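5.2 Fingertip Comparison on Garment Folding 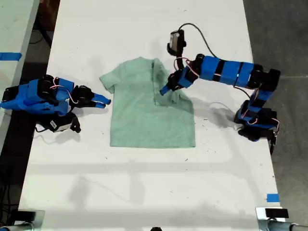
Figure 4. Two-arm folding on a T-shirt. The right gripper is down in the fabric at the chest; the left waits near its sleeve with jaws slightly open.

Does a softer fingertip make a cheap arm better at folding shirts?
It helps with picking up a single layer of cloth, and it does very little for everything that comes afterward.

We compared two fingertip designs, which we call Gallardo and Selleck after the streets their designers live on, the alternative having been "A" and "the good one." Gallardo is a stiff printed wedge. Selleck has the same outline with a compliant pad glued to the inner face. Arms, cameras, controller and policy were held fixed throughout. Each design got 100 folding attempts, split between our bench at Flumdale and a second bench at Dolville that was built from the same parts list and agrees with the first one on most things.

An attempt began with the shirt laid out by hand, collar away from the operator, and ended when both sleeves were folded in and the hem brought up, or when 80 seconds had passed. We scored the first grasp separately from the finished fold. A first grasp counted only if the fingers closed on one layer and held it through the lift. Grabbing front and back together was marked as a failure, even on the occasions when it led to a rather handsome fold.

Selleck did better on first grasps at both benches. The stiff wedge tended to push a ridge of fabric ahead of it and then close on whatever the ridge had become. With the pad, the approach height mattered less, and the operator (Mwende Owino at Flumdale, Elibariki Muriithi at Dolville) spent less time resetting the shirt and speaking to it.

Finished folds are a less flattering story. The pad's advantage mostly vanished by the second sleeve, where the usual failure was one arm letting go late and dragging the fold open again. Seven of the Selleck attempts were lost this way on a single Saturday at Dolville, before we noticed that the pad was sticking to the cloth on release. A wider opening command fixed the sticking and introduced some collisions between the wrists, which we had until then been proud of not having.

We also cycled one Selleck pad through 1,000 open-close motions on a scrap of jersey. It stayed attached, though the glue line had begun to lift at the tip. The wedge was given the same treatment and showed no change – its one clear win in this section. Section 5.3 repeats the comparison with the wider opening and a slower release.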